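Subject: Re: [lining] Corners, paper and losing small rings against the floor
From: Ese Abubakar
To: lining list

On 3/20/18, Josiane Rolland wrote:
> I am about to reline a three-sided bay with aluminium corner posts
> and have three questions before I cut anything.
>
> 1. Do you take the paper behind the posts or butt it up to them?
> I butted it last time, and by September there was a pale line down
> both corners where the paper had drawn back.
>
> 2. With a banded pattern, where do you start? I always begin at the
> left wall and end up with a mismatch on the right.
>
> 3. Kai Schwerdtfeger told me to stay away from marbled floor sheet
> because small steel parts disappear on it. We handle split rings
> and the odd washer. Is he right? I have a roll of the beige
> already and would sooner use it.

Josiane,

Taking these in order.

1. Behind the posts. Slacken the post fixings, pull the post forward enough to pass the paper, and let each sheet run at least 4 mm past the line of the post before tightening up again. The extrusion then hides the cut edge and the paper can shrink a little without showing. If the posts can't be moved, cut a separate narrow strip of the same paper, paste it down the bare corner first, and butt the main sheets over it. You will still get the line eventually, but it will be grey on grey.

Don't paste right up to the post in either case. Leave the last bit dry under the metal. Paste that gets squeezed into the slot sets hard and you will want that slot one day.

2. Start with the back wall. It is the one you look at straight on, so any error in level shows there first. Set the lowest band so that it sits just clear of the floor joint all the way along. If the floor is out of level, set the band to the floor and ignore the spirit level, as a tapering gap under a dark band is far more obvious than a band that is slightly off true. Then work forward along each side wall from the back corner. Any mismatch then ends up at the front edge, where it has nothing to match to.

Our lining is pale grey with dark grey damask-type bands, the widest at the top of the back wall, over a beige marbled floor.
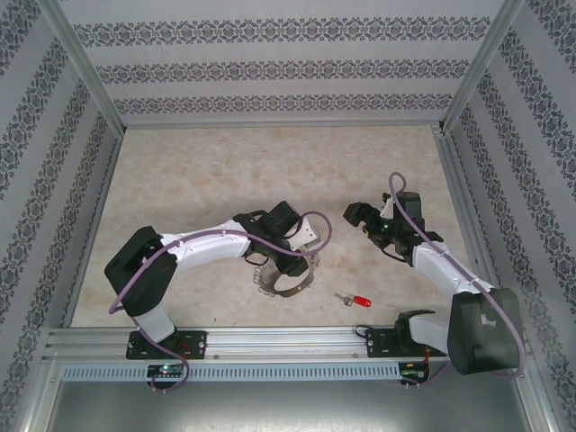 Paper quantity is the other thing to settle early. The pattern repeat costs more than people allow for. Ours came from Flunau, and on a back wall of 1000 mm I lost one full repeat on each side getting the bands to carry round. Order for the repeat, and order it all at once. The second roll I bought to patch a corner was a visibly different grey, although the label was identical.

For the floor, cut the sheet to go under the front rail if there is clearance, or tight to the back of it if not. I would not trim it along the front by eye. Clamp a straight edge to the rail and cut against that. Lay the floor after the walls, so that it covers the lower edge of the paper. Oluwatosin Adeleke does it the other way round and seals the joint, and his has held up too, but he has to strip the walls to change the floor.

3. Partly. A ring lying flat on a cloudy cream and tan sheet is hard to find if the light comes from directly overhead, because there is no shadow to speak of. Seen on edge it is a different matter. The coils of a split ring throw a bright line, and the beige is dull enough for that to stand out.
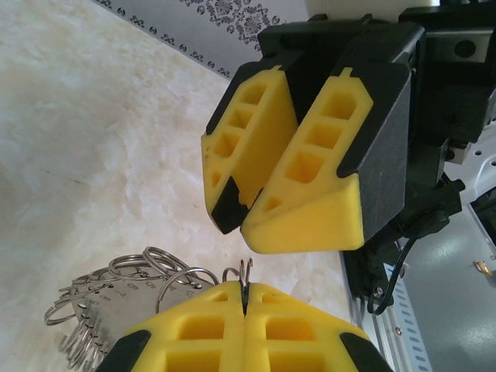
I have used the 22 mm rings on this sheet for over 150 hours and the losses were nearly all off the front edge. So the surface matters less than where the ring can go once it rolls. Two things helped. One lamp moved down and to the side, so that flat rings cast a shadow. And a narrow bead of the clear edging that Plandilus sell, stuck along the front of the floor sheet just behind the rail. It stops a rolling ring and is low enough not to catch a sleeve.

If your front edge has a slotted strip under it, check the slot size against the washers. A washer that falls in there edgeways is not coming back without taking the strip off.

Kai's objection does hold for brass. Brass eyelets on the beige are a nuisance and I put a plain dark mat down for those.

On paste: the ready-mixed Anozie one was fine on paper over board. I have not tried it over bare metal. Kaiwen Tang may have, so it would be worth asking on the list under a separate heading.

I have an offcut of the grey long enough to do your corner strips if the pattern is the same. Send me the number off the back of the roll.

Ese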